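동아리 로봇 프로젝트 얘기를 궁금해하시는 분들이 계셔서 오랜만에 길게 풀어봅니다. 말이 많은 사람이라 타래가 좀 길어질 것 같아요, 차 한 잔 가져오세요 ㅎㅎ

저희 팀 이름은 Tudwood예요. 학부생들끼리 모여서 천 다루는 로봇을 공부하고 있습니다. 수건이나 스카프처럼 흐물흐물한 걸 집어서 펴고 접는 과제인데, 처음엔 다들 "접는 게 뭐가 어려워?" 하고 들어왔다가 첫 주에 조용해졌어요. 컵은 어디에 놓아도 컵인데 천은 놓을 때마다 모양이 달라지거든요.

방식은 이래요. 사람이 그리퍼를 손에 들고 직접 작업을 하고, 그걸 기록해서 나중에 로봇 팔이 따라 배우게 합니다. 그래서 요즘 저희 일과의 대부분은 코딩보다 빨래 개기에 가까워요. 엄마가 들으시더니 집에서도 좀 그렇게 해보라고 하시더라고요...

10월에 세운 목표가 천 집기 시연 500개였어요. 지금 400개까지 왔습니다! 그중에서 학습에 쓸 만하다고 골라낸 건 300개고요. 버린 것들도 아까워서 지우지는 못하고 폴더 하나에 곱게 모셔뒀습니다.
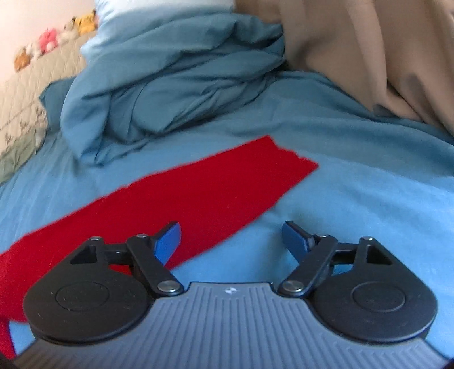
제일 애를 먹는 건 역시 첫 집기예요. 넓게 펼쳐진 천은 가장자리를 살짝 떠서 잡아야 하는데, 욕심내서 깊이 들어가면 밑에 깔린 시트까지 같이 물고 올라와요. 저는 성격이 급해서 이걸 정말 자주 합니다. 후배가 제 시연만 따로 보더니 "선배는 침대를 통째로 접으시려는 거냐"고 물었어요. 할 말이 없었습니다.

그래도 장소를 실습실 책상에서 침대로 바꾼 건 잘한 것 같아요. 책상은 바닥이 딱딱하고 평평해서 편하긴 한데, 진짜 집은 그렇지 않잖아요. 이불도 뭉쳐 있고 시트도 울어 있고. 이런 데서 모은 시연이 섞이면 결과가 어떻게 달라질지 저도 아직 몰라서 무척 궁금해요.

아, 지도해 주시는 Gitau Kimaro 선생님 얘기를 꼭 하고 싶었어요. 지난번 발표 때 저희가 성공한 영상만 잔뜩 틀었더니 끝까지 웃으면서 보시고는, 실패한 것도 보여달라고 하셨거든요. 그날 다 같이 실패 영상을 보면서 두 시간을 떠들었는데 한 학기 통틀어 제일 많이 배운 날이었어요. 간식도 사주셨습니다. 귤이었어요.

남은 일은 시연 100개 더 모으기, 라벨 정리, 그리고 Darnby 교내 경진대회 신청서 쓰기입니다. 신청서는 제가 맡았는데 분량 제한이 8쪽이라 벌써 걱정이에요. 이 타래만 봐도 아시겠지만 저는 줄이는 걸 못합니다.

천 다루는 쪽 해보신 분 계시면 얇은 천 가장자리 잡는 요령 좀 나눠주세요. 특히 주름이 자잘하게 잡혀 있을 때 어디부터 잡으시는지 듣고 싶어요! 답글은 늦더라도 하나하나 다 읽고 답할게요.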